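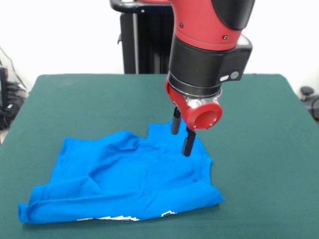
Kommissionsware ist im Einzelhandel Ware, die ein Händler im eigenen Namen, aber für Rechnung eines Lieferanten verkauft. Der Lieferant heißt Kommittent, der Händler Kommissionär. Bis zum Verkauf bleibt die Ware in der Regel Eigentum des Kommittenten. Äußerlich ist das einem Stück nicht anzusehen: Ein leuchtend blaues T-Shirt, das zerknittert und nur teilweise gefaltet auf einem Tisch liegt, kann fest eingekauft oder in Kommission genommen sein. Maßgeblich sind der Vertrag und die Lagerliste.

Abgrenzung
Vom Kauf auf eigene Rechnung unterscheidet sich die Kommission dadurch, dass der Händler die Ware vor dem Verkauf nicht bezahlt und unverkaufte Stücke zurückgeben kann. Beim Kauf mit Rückgaberecht wird der Händler dagegen zunächst Käufer und erhält bei Rückgabe eine Gutschrift. Der Handelsvertreter wiederum vermittelt Geschäfte oder schließt sie in fremdem Namen ab. In der Alltagssprache werden die Formen oft vermengt, etwa wenn Second-Hand-Läden jede Annahme von Ware als Kommission bezeichnen.

Rechtliche Grundlagen in Deutschland
Das Kommissionsgeschäft ist in den §§ 383 ff. des Handelsgesetzbuchs geregelt. Der Kommissionär hat das Geschäft mit der Sorgfalt eines ordentlichen Kaufmanns auszuführen, die Interessen des Kommittenten wahrzunehmen und über den Verkauf Rechenschaft abzulegen. Nach § 390 haftet er für Verlust und Beschädigung des in seiner Verwahrung befindlichen Gutes, sofern er nicht nachweist, dass der Schaden auch bei gehöriger Sorgfalt nicht abzuwenden war. Zur Versicherung der Ware ist er nur verpflichtet, wenn der Kommittent ihn dazu angewiesen hat. Ein Anspruch auf Provision entsteht grundsätzlich mit der Ausführung des Geschäfts.

Rückgabe und Abrechnung

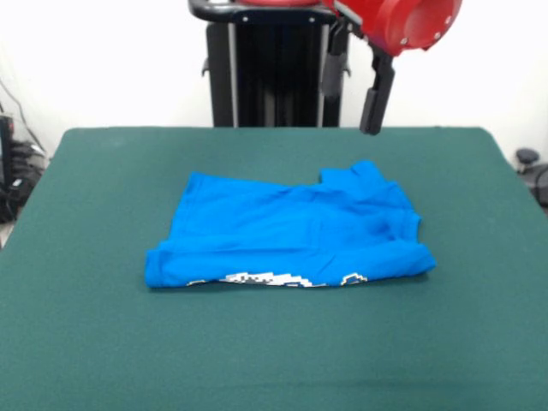
Unverkaufte Ware geht nach Ablauf der vereinbarten Frist an den Kommittenten zurück. Üblich ist ein Rückgabeprotokoll mit Artikelnummer, Größe, Farbe und Zustand. Eine Beschreibung allein nach dem Motiv ist bei Textilien unzuverlässig: Ist ein T-Shirt zu einem flachen, annähernd rechteckigen Bündel gefaltet, schaut von einem weißen Aufdruck in Pixeloptik unter Umständen nur ein Streifen entlang des Saums hervor. Viele Verträge verlangen deshalb ein Etikett, das auch am gefalteten Stück lesbar ist. Fehlende Teile werden meist zum vereinbarten Mindesterlös abgerechnet.

Die Abrechnung erfolgt monatlich oder je Quartal. Der Händler meldet die verkauften Stücke, behält seine Provision ein und überweist den Rest. Umsatzsteuerlich wird zwischen Kommittent und Kommissionär eine Lieferung angenommen (§ 3 Abs. 3 UStG), so dass beide Stufen getrennt zu erfassen sind.

Beispiel Troritz
Der Bekleidungsladen Grultiron in Troritz führte im ersten Geschäftsjahr 1074 Artikel, davon 744 in Kommission. Hauptlieferant war die Textildruckerei Brunner. Von den Kommissionsstücken wurden rund 696 verkauft, die übrigen gingen im Oktober zurück. Im zweiten Jahr senkte der Laden den Kommissionsbestand auf 664 Stück und kaufte gut laufende Größen fest ein, weil der Einkaufspreis dabei unter dem Kommissionserlös lag.

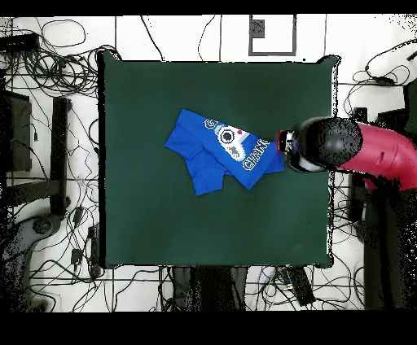

Mit dem Großhändler Monwood kam eine vergleichbare Vereinbarung nicht zustande. Er lieferte ausschließlich gegen Rechnung und räumte lediglich einen Umtausch innerhalb derselben Warengruppe ein. Grultiron nahm das Angebot für Arbeitsjacken an, für T-Shirts blieb es bei der Kommission.

Wirtschaftliche Bedeutung
Für neu gegründete Läden senkt Kommissionsware den Kapitalbedarf, da ein Teil der Erstausstattung nicht vorfinanziert werden muss. Das Absatzrisiko trägt der Lieferant. Im Gegenzug liegt die Provision gewöhnlich unter der Spanne, die bei festem Einkauf zu erzielen wäre, und der Händler kann Preise oft nur nach Rücksprache senken. Hinzu kommt der Aufwand für getrennte Bestandsführung. Lieferanten gewinnen Verkaufsfläche, binden aber Ware, die an anderer Stelle verkauft werden könnte. Bei Insolvenz des Händlers kann der Kommittent noch vorhandene Stücke in der Regel aussondern, sofern sie eindeutig zuzuordnen sind.

Siehe auch
Eigentumsvorbehalt, Konsignationslager, Handelsspanne, Streckengeschäft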